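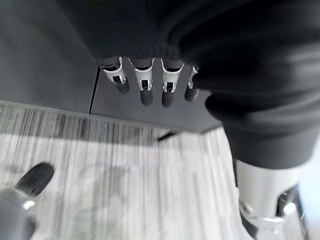
June
By Lasance Health Desk

Grosgate clinics to test iron levels before supplementing weight-loss patients

Patients entering the supervised weight-loss program at Grosgate's community clinics will have their iron stores measured before any supplement is recommended, under a protocol that takes effect this month.

Until now, adults starting the low-energy phase of the program were given a standard daily multivitamin with iron at the first appointment. The new protocol separates the two. A multivitamin without iron will still be offered to everyone, while iron will be added only where a blood test shows low ferritin or where a physician sees another clinical reason for it.

The change follows a chart review by Peixoto, the dietetics group that runs the program under contract. The review covered 594 patients who completed the first phase. Ferritin had been recorded at intake for only 57 of them, which the group said was too few to show whether the standard product was suited to the people receiving it.

Ferritin is a protein that stores iron, and its level in the blood is used as a guide to the body's reserves. It can also rise during inflammation, including the low-grade inflammation sometimes seen in people with obesity. For that reason the clinics will measure C-reactive protein from the same sample. A normal ferritin result alongside a raised C-reactive protein will be sent back to the physician for interpretation and will not be treated as proof of adequate stores.

Patients who are prescribed iron will be given one tablet on alternate days, with a repeat test at the end of the first phase. The printed instructions advise taking the tablet apart from tea, coffee and calcium supplements, all of which can reduce absorption. Constipation and nausea are listed as the most common side effects. Tablets must be kept out of reach of children, as an iron overdose can be fatal.

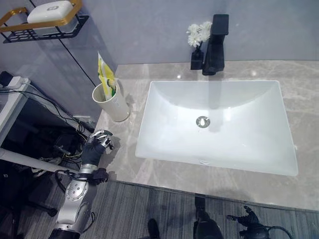
A vessel sink with a black faucet on a marble countertop.

The protocol also revises the food plan for the second phase, when daily intake returns to between 1,500 and 2000 calories depending on body size and activity. Lentils, tofu, lean red meat and fortified cereals are now marked as iron sources on the meal sheets, with a note to pair plant sources with fruit or vegetables that contain vitamin C.

Herbal products are dealt with in a separate section. Patients will be asked to list any they use, including teas and powders, and to bring the packaging to intake. Green tea extract and concentrated turmeric are to be flagged for pharmacist review.

Wetedby, the laboratory that handles testing for the clinics, will process the samples. Results are expected within two working days. The test will be done at no charge to patients already enrolled, 41 of whom are due to begin the first phase before the end of the month.

Patients now taking the older multivitamin have been told to continue until their next appointment.

Last updated 3:40 p.m.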